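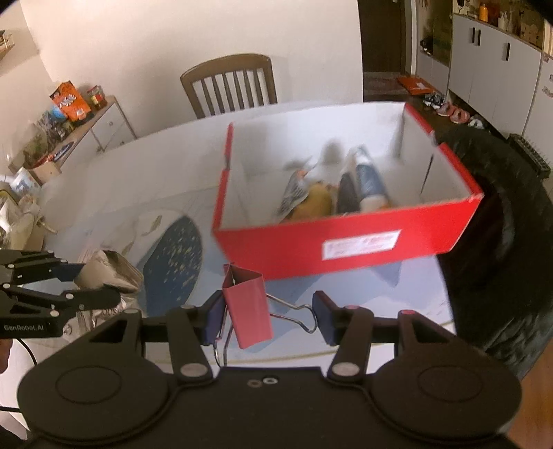

How I Net My Blueberries Before the Birds Find Them

I lost nearly a whole crop to blackbirds my second year, so now the netting goes up early, while the berries are still hard and green. My row is 13 bushes along the back fence at Lalten, and it takes me one morning (plus coffee).

What you'll need

Fine mesh netting, with holes small enough that a bird can't get its head through
Stakes or hoops taller than your bushes
Old tennis balls or small pots for the stake tops
Ground pegs, or boards to weigh down the edges

Step 1: Set the stakes

Push one in every 3 feet down both sides of the row. I go a foot higher than the tallest bush – blueberries put on more growth in summer than you'd think! Pop a ball or pot on each stake so the net slides over without snagging.

Step 2: Pull the net across

Get somebody on the other side if you can. Keep it off the leaves and pull it tight, because saggy netting is what tangles birds.

Step 3: Close up the bottom

Peg all the way around, leaving no gaps. Mine has one overlapping flap at the end for picking, and I fold it over twice when I leave.

Step 4: Check it every day

Walk the row each morning and look for holes, loose pegs and anything trapped inside. After a windy night I always find a corner that needs pulling down again.

Take the net off once you've picked the last berries, shake out the leaves and store it dry. I roll mine around a broom handle.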